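3.2 Toys and small collectibles

Second group of household items: toys. Donated by families in Kiltside, 26 pieces in all, most of them small enough to close a hand around. Cars were the biggest share, then animals, then building bricks (dropped later, see 3.4). Selection done by Ashton Dunstan, who also kept the item log for the kitchen group.

We wanted things people name without thinking. A toy car is a good case – everyone says "car", but some say the make, some the color, and a few adults go straight to a story about one they rode in as kids. Those answers were coded seperately, using the Ziltoseck sheet with no changes.

Each item set down alone on a plain surface. No box, no label. Participants (n = 40) had 17 seconds per item, then wrote one word or short phrase. Spelling ignored. Blank answers kept as blanks, not as errors.

Viewing angle matters more than we expected in the pilot. From the side, a Beetle shape is hard to miss. From straight above you mostly get hood, fenders and windshield, and the naming has to lean on those and on the color (Figure 3).
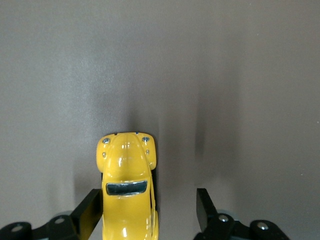
Figure 3. Yellow toy car modeled on the classic Volkswagen Beetle, top view, plain gray surface.

Answers giving the make were scored as "specific", answers such as "car" or "toy car" as "basic". Color words alone went in a third class, wich we kept out of the main comparison. Two coders, same order of items, disagreements settled by discussion. The animal items follow the same scheme – species as specific, "animal" as basic.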